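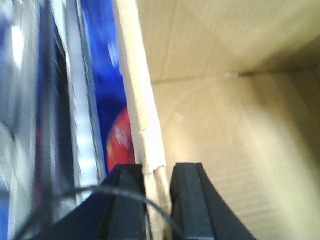
골판지 상자 재사용에 관한 소고
포장실습 기말 보고서, 3조 (퍼니벌, 초두리, 피커링)

1. 동기
우리 조의 원래 주제는 '최적 적재 알고리즘'이었다. 그런데 3월 첫 실습에서 상자 날개가 먼저 찢어졌고, 주제도 그날 바뀌었다. 지도교수 스태니퍼스 선생님은 "드디어 현실적인 주제"라고 하셨다. 칭찬으로 적어 둔다.

2. 방법
케이슬게이트 창고에서 얻은 헌 상자 30개에 알록달록한 제품 상자를 담고, 날개를 접었다 펴기를 20회 반복했다. 날개 가장자리는 매회 눈으로 살폈다. 자를 대 보기도 했으나 찢어진 선이 워낙 제멋대로여서 길이 측정은 포기했다.

3. 관찰
손상은 대개 가장자리에서 시작되었다. 작은 홈이 생기고, 종이 층이 갈라져 휘고, 섬유가 보풀처럼 일어난다. 이 단계에서 초두리가 테이프를 붙이자고 했고 피커링은 반대했다. 토론이 실험보다 길었다. 테이프를 붙인 상자는 끝까지 버텼지만, 다시 열 때 테이프가 겉종이까지 데리고 나갔다.

4. 한계
습도를 기록하지 않았다. 습도계는 빌렸는데 건전지가 없었다. 접는 힘도 조원마다 달랐으며, 특히 피커링이 맡은 상자는 따로 분류해야 했다.

5. 제안
날개는 가장자리 말고 넓은 면을 잡고 접을 것. 홈이 보이면 그 상자에는 가벼운 물건만 담을 것. 다음 학기 조에는 남은 상자 3개를 물려준다. 상태는 묻지 않기로 한다.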